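Buscar en el repositorio Escriba aquí su búsqueda Buscar

INFORME DE PROYECTO – Taller Integrado II
Automatización en la línea de envases de Troncoso: qué cambia para las que trabajan ahí

Autoras: Oriana Godoy y Constanza Leiva
Entrega: 1 de septiembre de 2024

1. De qué se trata

Troncoso es una empresa de envasado por encargo. Llegan envases plásticos vacíos, se llenan, se tapan, se revisan y se van en caja. Lo que nos tocó a nosotras es el puesto de revisión y traslado, el último antes de la caja. Hasta el año pasado todo a mano. Ahora la empresa quiere poner ahí un brazo de Setomano, y el programa que lo mueve es de Watari. El brazo no se programa punto por punto, aprende de demostraciones que graban las mismas operarias con pinzas de mano. Cada una toma el envase, lo gira, lo deja. Muchas veces.

La pregunta que pusimos en el anteproyecto era cuánto se ahorra. La cambiamos en la segunda visita. Quedó así: qué hace ahora la persona que antes hacía el puesto, y qué opina de eso.

2. Cómo lo hicimos

Tres visitas a planta, todas en turno de mañana. Entrevistas a seis operarias y al jefe de turno (sin grabadora, tomamos apuntes, pidieron que no saliera ningun nombre). Revisamos también la planilla de demostraciones. Al momento de cerrar había 262 grabadas, de las cuales 248 pasaron el filtro de Watari. Las otras se botan – envase caído, pinza que se cierra antes, cosas así. La meta que pide el contrato es 500.

Oriana vio entrevistas y Constanza la parte de tiempos y la planilla.

3. Lo que vimos en el puesto

Lo primero, el ritmo. En la línea se trabaja rápido y sin pensar, una operaria nos dijo "las manos van solas". Con las pinzas no. Hay que ir parejo, sin tirones, y soltar recién cuando el envase está apoyado. Las primeras dos semanas fueron malas según todas. A las más antiguas les costó más, porque tienen mañas de años (agarrar con dos dedos y girar con el meñique, por ejemplo) que con la pinza no se pueden hacer.

Segundo, la fuerza. El envase plástico cede si se aprieta mucho y se resbala si se aprieta poco. Eso antes estaba en los dedos y no había que explicarlo. Ahora hay que mostrarlo 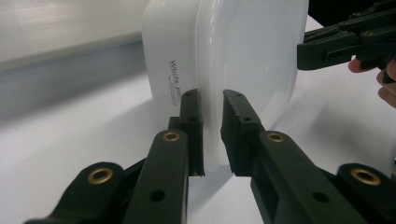 y mostrarlo igual una y otra vez, por las dos caras, angosta y ancha. Una de las entrevistadas dijo que fue la primera vez en nueve años que alguien le preguntó cómo toma un envase. Lo dijo contenta. Otra dijo casi lo mismo pero enojada, que le preguntan ahora para que después lo haga la máquina. Las dos cosas van en el informe.

Tercero, el cansancio. Cambió de lugar. Menos espalda, más muñeca y antebrazo. Sesiones de 80 minutos y pausa. La pausa la fijó el jefe de turno, no estaba en el plan de Watari. Dos operarias piden que sea antes, por la muñeca. No medimos esto con ningún instrumento, es lo que nos dijeron.

4. Qué cambia para las personas

– El sueldo no ha cambiado. Las demostraciones se pagan como hora normal de línea. Es el reclamo que mas se repitió.
– El nombre del cargo tampoco. En el contrato siguen como operarias de envasado, aunque hay días completos en que no tocan la línea.
– Apareció un trabajo nuevo, revisar las grabaciones y marcar las que sirven. Lo hace una sola persona, que aprendió mirando. Sin capacitación formal.
– Se conversa menos. En la línea se hablaba todo el turno, en la mesa de demostración cuesta porque una se desconcentra y pierde la toma.
– Sobre despidos: la empresa dice que no habrá. Por escrito no hay nada, pedimos el documento y no llegó.

Cludcombe, que vende un sistema parecido, ofreció al comienzo un brazo ya entrenado, sin demostraciones de la planta. Troncoso lo descartó por precio. El jefe de turno cree que igual habrían tenido que corregirlo con gente del puesto. No lo podemos comprobar.

5. Problemas del proyecto

Se nos cayó una visita y la parte de tiempos quedo coja, hay datos de un solo turno. No entrevistamos al turno de noche. La encuesta que anunciamos en el anteproyecto no se hizo. Y el brazo no estaba instalado todavía, así que todo lo de este informe es la etapa de demostración, nada de operación real.

6. Recomendaciones

Poner las demostraciones como función en el contrato, con su pago. Capacitar a dos personas más para revisar grabaciones. Pausa más corta y más seguida, a prueba un mes. Que lo de los despidos quede firmado antes de llegar a la meta y no después – fue lo único en que las seis estuvieron de acuerdo.

Falta anexo B (pauta de entrevista), lo subimos en septiembre junto con la planilla corregida.

Documentos relacionados
Anteproyecto Troncoso, versión 2
Pauta de observación de puesto de trabajo
Ergonomía de muñeca en tareas repetitivas: apuntes de clase
Informe de proyecto: bodega y lectores de código
Rúbrica Taller Integrado II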